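Biltstead finger pads, second version – replacement set for two-finger grippers

Sold as a set of four (enough for both arms of a two-arm setup, or one arm and a spare pair). Screws included. Ships from our shop in two working days.

Price: $55 per set. Free if you own the first version, see further down.

Why there's a second version

Hi, I'm Emilian, and I run the small-parts side of Biltstead. Normally this page would be a list of sizes and a button. But we had a fault with the first version of these pads, some of you got caught by it, and I'd like you to read what went wrong before you put anything new on your robot.

Short story: the first pads could keep a gripper from noticing that it had closed on something. The controller would think the fingers were still traveling and keep pushing. On a hard object you got a stalled motor and a hot gripper. On a soft object you got a squashed object. And in one case, which I'll get to, it was a thumb.

The pads were a bit too squishy. I made them that way on purpose! I wanted them to grab smooth rims, the sort of thing that slides out of bare fingers, and the soft compound did that beautifully. What I missed is that the gripper software a lot of people run decides "I'm holding something" by watching how fast the fingers slow down. With a firm pad they slow down sharply. With my pads they eased off so gently that the software missed it, and the fingers kept squeezing until the current limit cut in. If your current limit was set high, that took a while.

We sold 1,077 sets before I pulled them in September. We've heard from 22 owners with the fault so far, and I'm sure there are more who just thought their gripper was being moody.

How we found it

Yuk-lan Yuen wrote to us first. She runs pick and place sessions on a tabletop with two arms, and her left gripper had started shutting itself down late in the afternoon, never in the morning. She'd already swapped the cable and the motor driver by the time she got in touch (sorry, Yuk-lan, I owe you a driver). My first answer was that it must be the driver. Wrong. The pads get softer as they warm up, and by four o'clock hers had been working all day.

Then Cengiz Taşdemir got his thumb pinched. He was straightening an object between the fingers with the arm still live, the gripper got a close command, and it didn't back off the way he was used to. He had a bruise and a few choice words for me, all deserved. No lasting harm, but that was the day I took the pads off sale.

We spent the next couple of weeks on a bench with ordinary stuff: bowls, pens, a screwdriver, little boxes. It's the kind of work most of you do with these grippers, and I wanted to see the pads on thin rims and on narrow round things as well as on a nice flat test block.

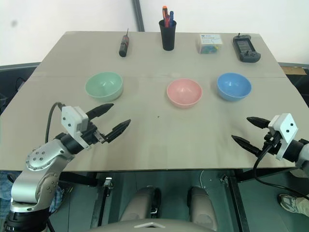 Thin rims were the worst, by a long way. The pad folds over the edge, the fingers creep in behind it, and there's no clear moment of contact for the software to catch. Pens came second. Flat-sided boxes were mostly fine, which explains why I never saw the problem before launch – my launch tests were nearly all boxes. Lesson learned, and the rim test is now the first one we run.

What's different now

The new pads have a firm core with a thin grippy skin over it. You still get the hold on smooth surfaces (a tiny bit less than before, I won't pretend otherwise), and the fingers stop with a proper bump that the software can see. The skin is black and the core is gray, so you can tell at a glance when one is worn through.

I also moved the screw holes inward a touch. Arturo Orlandini pointed out that on the old ones a loose screw head could rub the finger next to it, and he was right, I found the scratches on my own set.

The new version has a small 2 molded into the back of each pad. First version pads have nothing on the back at all. If you aren't sure what you've got, unscrew one and look.

If you have the old pads

Please stop using them. I know some of you like the softness and have already found a current limit that works. I'd still rather you took them off, especially if people reach into the work area while the arms are powered.

Write to us with your order number, or a picture of the pads if you've lost it, and we'll send a new set at no charge. You don't have to return the old ones. Cut them in half so they don't end up back on a gripper in a year's time when everyone's forgotten this page.

Fitting them

Power the arm down fully. Pausing the program is not enough, and that's how Cengiz got pinched.

Open the fingers by hand if your gripper allows it, take out the old screws, wipe the finger faces with a dry cloth and seat the new pads with the molded side against the finger. Tighten until snug. Please don't lean on the driver, the inserts are small.

Run your gripper's open and close calibration again before you pick anything up. The new pads are slightly thicker, so your old closed position will be off, and a gripper that thinks it has room left to close is more or less the fault we've been talking about.

Then do a slow close on something you don't care about. A paper cup is good. If the cup gets crushed and the gripper doesn't report a hold, stop there and send me your settings. I'd much rather look at a settings file than hear about another thumb.

What they fit

Tillier two-finger grippers, both sizes. Jasside grippers with the straight fingers. They don't fit the curved Jasside fingers, and no, trimming them doesn't help, I've tried. Başaran owners need the adapter plate, which is sold separately and which I'm afraid is out of stock until the next batch comes in.

A few things people have asked

Abílio Torres wanted to know if he could fix the old pads with a software change. Sort of. Lowering the current limit makes the squeeze weaker, so the fault does less damage, but the gripper still misses the contact. He tried it for a while and ended up dropping things instead.

Can you mix old and new on the same gripper? No. One soft and one firm pad gives you an off-center grip and you'll still get the slow stop.

How long do they last? Mine have been on since the first good batch and the skin looks fine, but my bench isn't your bench. Check them whenever you check your cables, and swap them when you see gray.

Do they work with wet objects? They hold all right on a damp surface. I haven't tested them with oil or soap, so please don't count on it.

Orders and replacement requests both go through the shop contact form. Put "pads" in the subject line and it'll come straight to me.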